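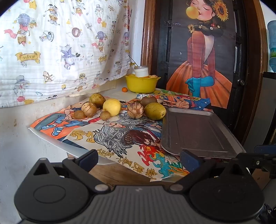 Pear and longans on the drawings, with the metal tray on the right.

Keeping fruit out on a paper-covered table without wrecking the paper?

Posted by Cauã Assunção in Kitchen & Table
Sunday, September 28, 2025

Hi all! I have a small table that has slowly turned into the fruit table, and I love it. It used to be where the mail went to die. Now there's always something to grab on the way past, and I eat so much more fruit than I did in February, when everything lived in the fridge drawer and I forgot it existed.

The top is covered with cartoon drawings, hand colored, with lots of orange and flames and a guy with spiky silver-gray hair. They overlap each other and I don't want to give them up, they make the whole corner look alive. There are three sheets in all. The one on the left has started to curl a bit and hangs over the side of the table.

Right now the fruit sits straight on the paper. I'm especially into longans at the moment (if you haven't tried them, please do, they're like a grape that went to a fancy school) and there's usually a pear or two. I buy most of it at the Saturday market in Grivdale, so it comes home in one big haul and has to last me the week.

What I'd like to know:

Will the fruit stain or damp the paper if I leave it like this? I've got one ring mark already on a different drawing, under where a pear had gone soft.

I have a rectangular gray metal tray with a raised rim. Should everything go on that, or does metal do something bad to fruit?

And can longans and pears share a space? My aunt swears they can't, but she also says that about onions and nearly everything.

The table is 20 inches deep, so a giant bowl is out. Thanks in advance, I've picked up so many good ideas on this site!

Edited to add: the drawings are marker on fairly thin paper. Somebody asked by message.

dolau_pantry

Oh I love this, a fruit table! We had one growing up, with the newspaper as the cloth, and my grandmother changed it whenever it got sticky.

Yes, the paper will mark sooner or later. Sound, dry fruit does very little to it. The trouble comes from the one pear that goes soft underneath while the top still looks perfect, and then you lift it and half of it stays behind on somebody's face. Marker makes it worse, as a lot of markers run the moment they meet juice. So I'd get something between the fruit and the art.

Easiest fix: a sheet of clear plastic table cover, the kind sold off the roll at fabric stores. Cut it a little bigger than the tabletop and let it drop over the sides. It will flatten that curling sheet for you too. Get the thicker sort if they have it, the thin stuff wrinkles and stays wrinkled. When it first comes off the roll it has a bit of a smell, so hang it outside for a day before you put food near it. Wipe with warm water and a drop of dish soap, dry it, done. Mine has lasted through two moves!

Before you lay it down, make sure the drawings are bone dry. If damp gets trapped under plastic you'll have mold before you know it. I lift mine up every couple of weeks to let the air in.

Your tray is fine for whole fruit. Skins don't care about metal. I wouldn't leave cut fruit on it for hours, especially anything sour, unless you know it's stainless. Put a folded dish towel in the bottom so the pears have something soft to sit on, they bruise on a hard surface and the bruise is where the leak starts.

As for your aunt, she's got half a point. Pears give off ethylene as they ripen and that can hurry other fruit along. Longans don't ripen any more once they're picked, but they do go downhill fast on a warm table, neighbors or no neighbors. Keep a handful out and put the rest in the fridge in a bag with a few holes in it, with a paper towel inside to catch the damp. Refill the table as you go. You get the pretty table and the fruit lasts the week, or pretty close to it.

Check the pears by pressing near the stem. If it gives a little, eat it that day. It's a lovely habit to get into, I go round mine while the coffee is brewing.

Rezende_R

just put it all in the tray, thats what the rim is for. i do mangos this way and never had a problem. also longans in the freezer!! peel them first, eat them half frozen, so good

Prargate Paper & Frame

Jumping in for the drawings, which sound wonderful. If you're fond of these particular ones, I'd scan or photograph them now and print copies for the table. Then the originals can go in a folder and you can be as messy as you please. Light fades marker too, and a table by a window gets a lot of it.

For the copies, any copy shop can print on heavier paper and laminate them. Ask for a matte finish if you don't like glare. Laminated sheets can overlap just the way you have yours now, and you can swap them around with the seasons, which is half the fun! Crumbs and juice do sneak in between the layers, so pick them up and wipe both sides now and then.

To flatten the curled one before scanning, lay it face down on clean paper, put another clean sheet on top and then some heavy books. Leave it for a couple of days. Please don't iron it, I've seen what happens to marker under an iron and it was a sad afternoon.

Cauã Assunção

These are great, thank you! I'm going with the clear cover for now and I'll look into copies of the one with the flames, that's my favorite and I'd be crushed if a pear got it. The tray is getting a towel tonight. Froze a few longans as well, Rezende_R, and I've already been back to the freezer twice.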